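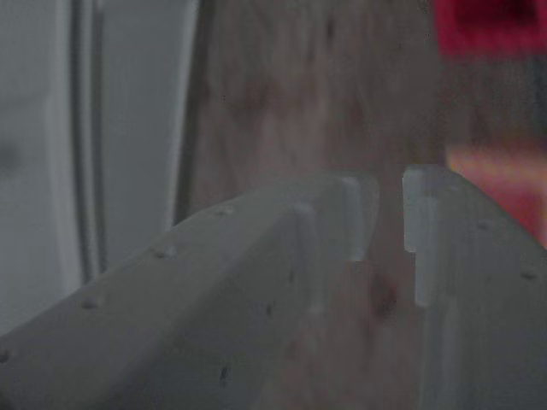
*Current fingers, pads still on. Wrist cam view.*

**Budgeting for a second gripper: what am I missing?**

**saltbush_sam**
Hi all, putting in for next financial year and I've got until August to spend it. I want a second gripper so we're not stuck every time the first one's in bits on the bench. The Trostard one is on my list, and I've also been eyeing off the Nigam (dearer, but the fingers come off with one screw, which I love!). Pads are $44 a pair and I've allowed for 3 pairs. Enough?

**kelpie_rig**
Nowhere near enough, mate. Those clear-ish pads are the bit you'll be buying forever. We went through more than that before smoko, or it felt like it. I'd drop the second gripper and put the lot into pads and spare fingers.

**saltbush_sam**
Hmm, but if the motor goes I'm stuffed for weeks. Pads I can at least bodgie up out of silicone sheet.

**tworivers**
With Sam on this one. Lead time on our Uvik was 40 days, and that was after they'd found the paperwork. Also, print your own fingers! Grey filament costs bugger all and you can put mounting holes wherever you like along the top.

**kelpie_rig**
Printed fingers flex, though. Fine for a sponge, hopeless on a fridge door. I had a quote from Gromomero for a moulded set, $357 including freight, and I'd pay it again tomorrow.

**tworivers**
$357 for fingers?? Print them thicker.

**saltbush_sam**
OK, revised plan as of Sun 16 March: second gripper stays, pads doubled, one moulded set to try against the printed ones. Does anyone know if the Nigam takes the same pads as the Trostard? The sales bloke wouldn't say yes or no.

**kelpie_rig**
Different notch on ours. Get them to send you a sample pair before you sign anything.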